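Home | Archive | Threads | Subscribe | Help

ondlow-household list
Re: odd socks and where to sort them
From: Lesego Ndlovu
7th September

Wagner Damasceno wrote:
> We tip the clean wash on the bed and match socks there. They
> slide under the quilt and I find the odd ones in January.
> Does anyone have a better place for it?

Wagner, I gave up on the bed too. I do it at the table now, with a green woven mat at one side. Socks that go together by color get put near each other first, and I only look at size and cuff after that. Light ones are the worst. A pale pink and a white look much the same until they overlap, and the ribbing on the cuff helps me more than the color does.
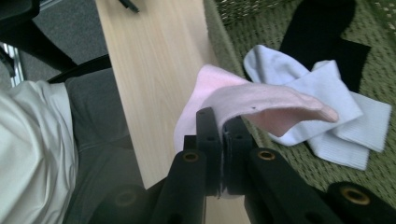 Sorin Matei wrote back off-list that he would skip the color step completely and pair by cuff from the start, as half of his whites have gone gray anyway. He also turns every sock right side out before the wash, so there is less to do later.

I tried his way on one load and it was fine for sports socks, slower for the kids' ones. Lint is a separate problem. I pick it off while I'm pairing – if I leave it for later it doesn't get done.

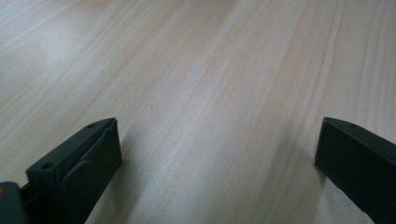

Storage is where I could use some advice. The pairs go in a drawer that is too shallow, so I have stopped rolling them and fold them in half. Before I fold I want the tabletop clear like this, bare wood with nothing left on it, and on a surface that pale I would miss a white sock if I hurried. Does anyone use drawer dividers? Maiara mentioned a set from Vernetti, 42 cm long, but my drawer is shorter than that.

Lesego

Recent threads
- Towels that stay stiff (Ademir Macedo)
- Folding fitted sheets
- Drying rack for a small hallway
- Wool socks in the machine, again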